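**Unassigned desks: three weeks in, who else has done this?**

**deskhopper_jo** · 2022-10-22

Well, we've done it! Our floor at Dandunetti went over to unassigned desks at the start of the month and I wanted to put some notes up while it's all fresh, because the threads on here helped me such a lot when we were planning.

We had 100 fixed desks and a row of closed offices down the window side. The offices have gone and the daylight now reaches the middle of the floor, and I can't tell you how much difference that makes on a grey afternoon. We've got a library end (no calls, and people really do stick to it), a noisy end by the kitchen, and team tables in between. I've sat next to people from contracts I'd only ever emailed!

Biggest surprise is the lockers. Everyone moaned about them beforehand and now they're where all the chatting happens. 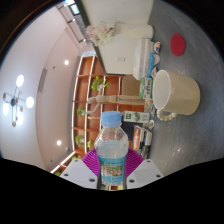 *Water bottle, blue cap, blue and white label*

Happy to answer anything about booking, storage, moving day and so on.

---

**plinth22**

Lovely to read, but I'd hold off on the bunting. We did the same at Amport and the first month was brilliant. By the third, the same people had the same seats every day and anyone who came in after nine got the wobbly table by the printers. How are you stopping that?

---

**deskhopper_jo**

Fair question. Clear desk at the end of the day, every day, managers included. My director packs her own things into a locker like the rest of us. And 25 of the desks can't be booked at all, you just turn up and sit down, so there's always something decent for the late crowd.

---

**Tamsin_FM**

Ooh, I like the unbookable ones, I'm pinching that! Which booking system did you go for? We trialled Grikari and the floor map was a joy, but it kept letting people hold a desk all week without checking in.

---

**deskhopper_jo**

Grikari too! Ask them to switch on auto-release. Ours lets go of a desk half an hour after the start time if you haven't checked in. It was off when we got it.

---

**plinth22**

Still not convinced. My team does payroll, they need two screens, a locked cabinet and each other. Moving them about for the sake of it gained us nothing and I ended up putting them back in a fixed corner. I'd do that from day one another time.

--- 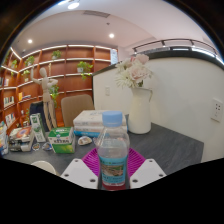

**Keyvan Hashemi**
*Workplace change lead, Mohammadi*

I'm with plinth22 on payroll and with Jo on nearly everything else. We moved two floors over and left finance and the service desk in fixed spots from the beginning, and I don't see that as a failure at all. The rest of the building took to it wonderfully.

What I'd add is to start talking early. We ran drop-ins for months before anyone packed a crate and had 2473 comments back, lots of them about coat hooks. We read every one, and we put in more coat hooks! People were far more patient with the teething troubles after that.

Also, do measure the noise. Our quiet zone was under an air vent and drove everyone up the wall until we swapped it with the project tables.

---

**Tamsin_FM**

2473! I got nine, and four were about the car park.

---

**plinth22**

All right, the coat hooks have won me over a bit. Jo, would you post again after Christmas? I'd like to know if the unbookable desks hold up.

---

**deskhopper_jo**

Will do. We've got a second floor to move in the new year, so there'll be plenty to report. Keyvan, could I message you about the drop-ins? Ours were a bit last minute and I'd love to do them properly this time.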